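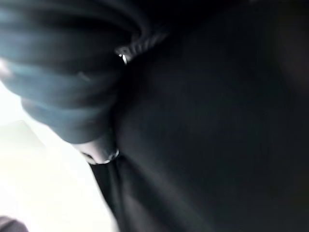 Frequently Asked Questions: Ditent Control and Planning Software

These answers are maintained by the Ditent software group at Muvolcombe. They are intended for laboratories and integrators who run the software on two-armed robots. Questions about hardware should be sent to the manufacturer of the robot.

What does Ditent do?

Ditent takes camera images and joint readings as input and returns motion commands for both arms and hands. It consists of a perception module, a task planner and a low-level controller. The modules may be installed separately, although the planner requires the perception module to be present.

Which tasks are supported in the current release?

The current release supports picking up, carrying and laying down soft household items, chiefly clothing. Folding is available as a test feature and is turned off by default. Rigid objects are handled by the older Rahman package, which remains available to existing license holders.

Can the two arms hold separate items at the same time?

Yes. Each hand is assigned its own target, and the planner checks the two paths against each other before either arm moves. A hanging garment is treated as part of the arm that holds it -- its estimated length is added to the space that the other arm must avoid.

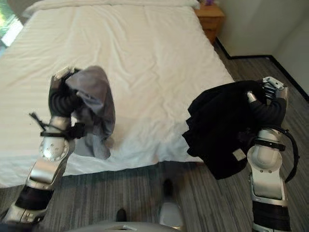 MUVOLCOMBE, 8 January 2022

The bedroom test area is used for work on garment handling. A bed is a useful surface for this purpose: the sheet is soft, it wrinkles, and the perception module must separate it from the clothing. In this test the left hand holds a gray garment and the right hand a black one.

How does the software tell one garment from another?

Garments are separated first by color and then by depth. Where two items of similar color overlap, the module reports a single item with a low confidence score. Users may set the score below which the planner will decline to act.

Are images from a wrist camera required?

They are optional. The head camera is sufficient for choosing a target. A wrist view may be added for the final approach, but users should expect blur and strong glare when the camera is close to cloth or facing a bright surface. Blurred images are given less weight automatically. The filter can be adjusted in the perception settings.

What is recorded during a run?

Each run is saved as one log file containing images, joint readings and planner decisions. The reference set supplied with the release holds 3515 logs. Users who share logs with us are asked to remove any that show persons or private papers.

How fast does the controller run?

The controller updates 200 times per second. The planner is slower and produces a new plan only when the target or the estimated shape of the garment has changed.

What happens if the connection is lost?

The arms hold their last safe position for eight seconds and then lower at reduced speed. The hands do not open until an operator confirms the release.
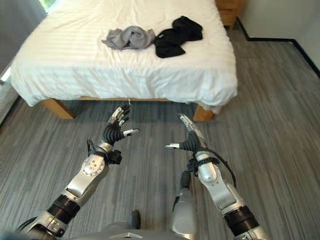
Both hands open, with the gray and black garments on the bed.

Does an open hand mean that the task is complete?

No. The planner closes a task only after the perception module has located the item on the target surface and the hand is clear of it. Until both conditions are met, the task is listed as pending.

Can Ditent be used with the Linberg simulator?

Yes, from the March release onward. Simulated cloth is stiffer than most real clothing, and grip settings found in simulation should be checked at low speed before regular use.

Who should be contacted with further questions?

Requests may be addressed to Ridwan Halim, software support, Muvolcombe. Please include the release number and the log file of the run in question.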